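About Us

Codham Cord & Cable Library

We lend cables. We also sort them, coil them, label them, find them new homes, and teach anybody who walks in how to keep their own from turning into a bird's nest. If you have a drawer at home that won't close (you do, we all do!), you are exactly the kind of person we opened for.

Codham started with one drawer in Tonville. Sun-ja So was helping her mother move and found a charger for every phone the family had ever owned, plus plenty that belonged to phones none of them could remember. She spread everything out on the dining table, and by the end of the evening she had a row of neat coils and a very strong feeling that other people would like this too. She put a notice up at the Ambrosio laundromat offering to untangle whatever anyone brought, and 11 people showed up on the first Saturday, one of them with a suitcase.

These days we have a storefront on the Ambrosio side of the square, a long counter for sorting, a wall of drawers, and 1,808 items in the lending catalog. Last year we sent 1,519 more to new owners: schools, the senior center, a couple of church offices, and one very grateful choir. Everything we lend goes out coiled with a tie on it, and we love it when it comes back the same way.

What we do all day

Mostly we sort. A mixed pile goes on the table and we start with the biggest thing in it, usually a power strip, because once that's out of the way the rest loosens up on its own. Long power cords come next and get wide, easy loops. Then the thin charging cables, which are the fussy ones, and last of all the little wall chargers, grouped together with their prongs all facing the same way if we're feeling fancy.

Color is our favorite trick. People are surprised by how many colors cables come in now, and once you start seeing a pile as pink things and green things and white things it stops looking like a mess and starts looking like a project. We give our regular borrowers a color for each room: mint for the kitchen, pink for the kids, gray for the desk. It works so well that we've had folks repaint a shelf to match.
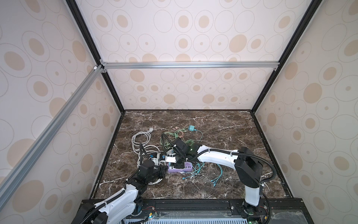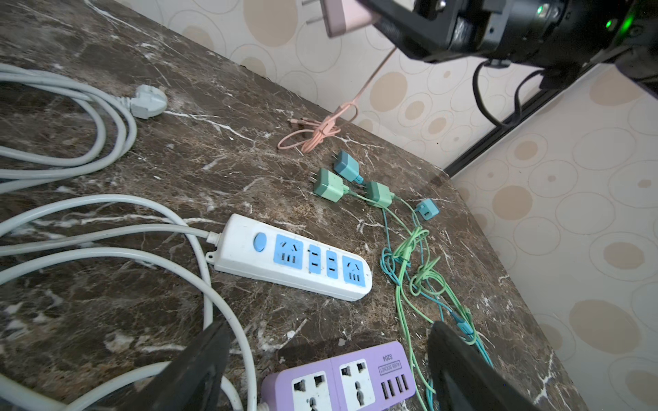
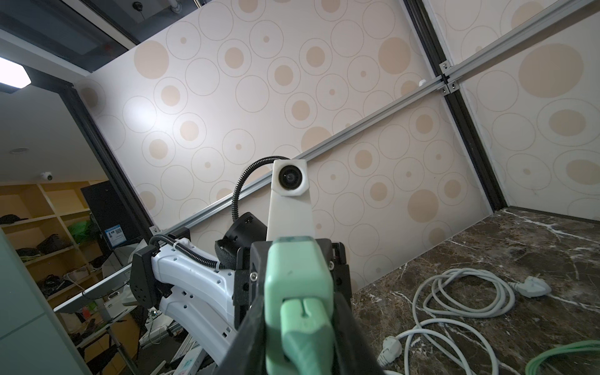 Cords and plugs on the brown marble

Teodoro Valcárcel
Sorting Lead and Workshop Teacher, Codham

I teach the coiling class, so this part of the page is mine. The class is called Over and Under, and it runs an hour. Bring the worst cord you own. We begin with the two plug ends, find them both, and set them down where you can see them. Then you work back from one end and let the cord tell you which way it wants to curve. A cord has a memory from the factory and from every time it's been wrapped around somebody's elbow, and if you go against that it will spring right open again. Big loops first. You can always make them smaller.

My students always want to pull. Please don't pull! A knot in a charging cable is almost never a real knot, it's a few loops lying over each other, and if you lift the top one it comes away in your hand. I've taught this class 40 times and I still get a kick out of the face people make when that happens.

We check every donated cord before it goes in a drawer. Nicks, bent prongs, loose switches and anything that smells scorched go straight into the Tedico bin, and the folks at Tedico take it off for recycling every other Thursday. We don't repair power strips, and we don't lend one unless it has passed a full check at the bench.

What to bring us

Chargers, charging cables, extension cords, power strips, adapters, and the mystery plugs at the bottom of the box. Tangled is fine. Unlabeled is fine. If you know what something belongs to, stick a piece of tape on it and write it down, and Sun-ja will be your friend for life. We can't take loose batteries or string lights with broken bulbs.

Borrowing is free with a Codham card, and a card takes a couple of minutes to set up at the counter. Loans run for three weeks. If you need something longer, say for a family visit or a craft fair, just ask and we'll write it on the slip.

The door is open Tuesday through Saturday, and drop-offs can go in the gray hatch after hours.

Page updated 3/26/25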